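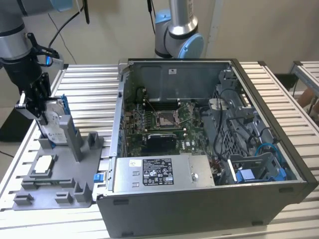 Left arm at the fixture with the hard drive held in the parallel gripper. Processor and memory parts in their pockets.

Progress report: gripper comparison for PC assembly
Prepared for Yolanda Mahmoud by Khang Lục
Last updated: January

Work done this period

We finished the hard drive part of the comparison. The two gripper options are the Braltine parallel gripper with its stock metal fingers and the same gripper with the longer Stanik fingers. Each was run on the same task: take the drive from the upright holder in the fixture, carry it over to the open case, and lower it into the drive cage.

We logged 708 attempts. Ten were thrown out after a controller fault, which leaves 698 for the comparison. Trinity Haverford is checking the logs, and the success rates will go out with her table.

What we have learned so far

Picking the drive out of the holder is the easy part. Both finger sets do it well when the drive is fully down in the fixture. Most of the trouble is at the cage. The blue rail has to line up with the opening, and a small tilt in the grip is enough to jam it. The stock fingers hold the drive straighter. The Stanik fingers reach lower but flex under side load.

We slowed the last part of the move and lowered the closing force. Both changes will stay in for the next round. 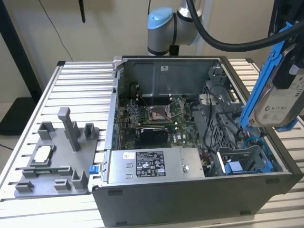 Processor and memory

These tests have not started. The fixture already has a pocket for the processor and a long slot for the memory module. Brodie Tamihana wants the slot walls cut down before we try the module, so the fingers can get lower on the board edge. He will print a new tray. Processor placement will be tried with the stock fingers only.

Problems

The cable on the left arm pulled at the wrist during long reaches. It has been rerouted once and may need a longer lead.

Next period

- Run 300 attempts with the memory module on the new tray.
- Run 35 processor placements as a first check.
- Decide on one finger set for the drive.

We need a decision from you on a second set of stock fingers. The request is with Cletus Delacroix in purchasing.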